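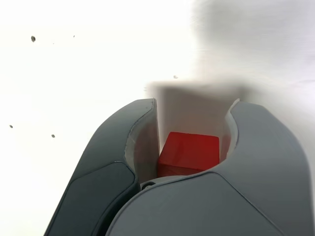

나넨트 보드게임 '체바리' 한 달 사용기

10월에 주문해서 이제야 후기를 씁니다. 그동안 뭘 했느냐면, 네, 계속 했습니다. 게임을요! 원래 새 게임을 사면 두세 판 돌리고 바로 글을 올리는 편인데 이번에는 쓰려고 앉을 때마다 "한 판만 더 해보고 쓰자"가 되어버렸어요. 그만큼 마음에 들었다는 얘기로 받아주시면 되겠습니다.

체바리(Cevari)는 나넨트(Nanent)에서 나온 2~4인용 색깔 큐브 쌓기 전략 게임이고, 디자이너는 파비안 오르트너입니다. 이 디자이너의 전작 '초르노볼(Chornovol)'을 해보신 분이라면 분위기가 대충 짐작되실 텐데요, 초르노볼이 세 시간짜리 묵직한 게임이었다면 체바리는 같은 머리를 쓰면서도 한 시간 안에 끝납니다. 저희 집 기준으로 2인은 40분, 4인은 설명까지 포함해서 한 시간 조금 넘게 걸렸어요.

구성물

상자를 열면 큐브가 100개 들어 있습니다. 색은 다섯 가지고 도색 나무예요. 모서리가 살짝 둥글려져 있어서 손에 쥐는 느낌이 정말 좋습니다. 저는 이런 데 약해서 첫날은 규칙서도 안 펴고 큐브부터 만지작거렸네요(가족들이 한심하게 쳐다봄). 도색 불량은 제 것에서는 못 찾았고, 파란색 하나에 작은 찍힘이 있는데 게임에는 아무 지장이 없습니다.

카드는 76장입니다. 두께는 보통, 표면은 엠보싱이 들어간 재질이라 섞기 편해요. 슬리브를 씌우면 기본 트레이에 안 들어가니까 씌우실 분들은 트레이를 빼고 지퍼백으로 가셔야 합니다. 저는 결국 트레이를 뺐어요. 개인판은 두툼한 이중 구조라 큐브가 밀리지 않는데, 가운데 점수판만 얇은 종이라서 이건 좀 아쉽습니다. 접힌 자국이 한 달이 지나도 안 펴져요.

규칙서는 13쪽. 그림이 많고 순서가 깔끔합니다. 다만 '인접'의 정의가 맨 뒤쪽 용어 풀이에만 나와 있어서 첫 판은 저희 모두 대각선도 인접으로 치고 했습니다. 대각선은 인접이 아닙니다! 이것 때문에 점수가 말도 안 되게 나왔어요.

어떻게 하는 게임인가

자기 차례에는 카드 한 장을 내고, 카드에 적힌 색의 큐브를 공동 창고에서 가져와 자기 마당에 쌓습니다. 같은 색을 옆으로 이으면 바로 점수가 되고, 위로 쌓으면 마지막 정산 때 크게 돌아옵니다. 그런데 높이 쌓을수록 다른 사람이 그 탑의 꼭대기 색을 '빌려' 쓸 수 있어요. 여기서 고민이 시작됩니다. 내가 4층을 올리면 좋아할 사람이 맞은편에 앉아 있거든요.

라운드는 모두 일곱 번이고, 라운드가 끝날 때마다 창고를 다시 채웁니다. 초반 두 라운드는 느긋해요. 다들 넓게 깔면서 눈치를 봅니다. 네 번째쯤부터 창고에 남은 색이 눈에 들어오기 시작하고, 여섯 번째가 되면 식탁이 조용해집니다. 저는 이 조용해지는 시간이 제일 좋았어요.

빨간색은 조금 특별합니다. 다른 색과 이어도 끊기지 않는 대신, 정산 때 마당에 남은 빨강이 제일 많은 사람이 7점을 잃습니다. 처음에는 다들 무서워서 안 가져가다가 몇 판 지나면 서로 가져가려고 해요. 저희 집에서는 한결이가 이걸 제일 먼저 간파했습니다. 빨강을 잔뜩 모았다가 마지막 라운드에 카드로 싹 털어내는데, 알고도 못 막겠더라고요.

인원별 느낌

2인은 꽤 날카롭습니다. 상대가 필요한 색이 훤히 보이니까 견제가 셉니다. 부부나 연인끼리 하실 때는 마음의 준비를 하시고요. 3인이 제 취향에는 가장 잘 맞았습니다. 창고가 도는 속도도 적당하고 빌려 쓰기도 자주 일어나요. 4인은 시끌벅적해서 재미있는데 기다리는 시간이 조금 생깁니다. 고민이 긴 분이 한 분 계시면 모래시계를 하나 꺼내두세요.

아이와 하기에는? 상자에는 10세 이상이라고 되어 있고, 저는 맞는 표기라고 봅니다. 조카가 아홉 살인데 쌓는 건 신나게 하면서도 빌려 쓰기는 자꾸 잊어버렸어요. 그래서 그 규칙만 빼고 했더니 훨씬 잘 따라왔습니다.

아쉬운 점

점수판 얘기는 위에서 했고요. 주황과 노랑이 노란 조명 아래에서는 헷갈립니다. 식탁등이 전구색인 집은 각오하셔야 해요. 저희는 형광등 켜진 방으로 옮겨서 합니다. 색 구분이 어려우신 분을 위한 무늬 같은 것도 큐브에 없어서, 다음 인쇄 때는 꼭 넣어줬으면 합니다.

상자 크기도 좀 큽니다. 내용물은 3분의 2 정도밖에 안 차요. 확장판 '그루른베르크(Grurnberg)'를 넣으라고 비워둔 자리라는데, 아직 안 나온 확장의 자리를 제 책장이 미리 내주고 있는 셈이네요. 그래도 나오면 살 것 같습니다. 네, 살 겁니다.

그래서 추천하느냐

추상 전략을 좋아하시는데 체스류처럼 딱딱한 건 부담스러운 분, 손으로 만지는 맛이 있는 게임을 찾는 분께는 정말 권하고 싶어요. 반대로 테마에 푹 빠져서 하는 게임을 원하신다면 심심할 수 있습니다. 설정상으로는 시장 건물을 짓는 상인들이라는데 하다 보면 그런 건 까맣게 잊고 큐브만 보게 됩니다.

솔로 규칙도 한 쪽 들어 있는데 아직 두 번밖에 못 해봐서 이번 글에서는 뺐습니다. 좀 더 해보고 따로 올릴게요. 혹시 먼저 해보신 분 계시면 난이도 3단계를 어떻게 깨셨는지 댓글로 알려주세요. 저는 두 번 다 졌습니다!

2018년 11월 27일 작성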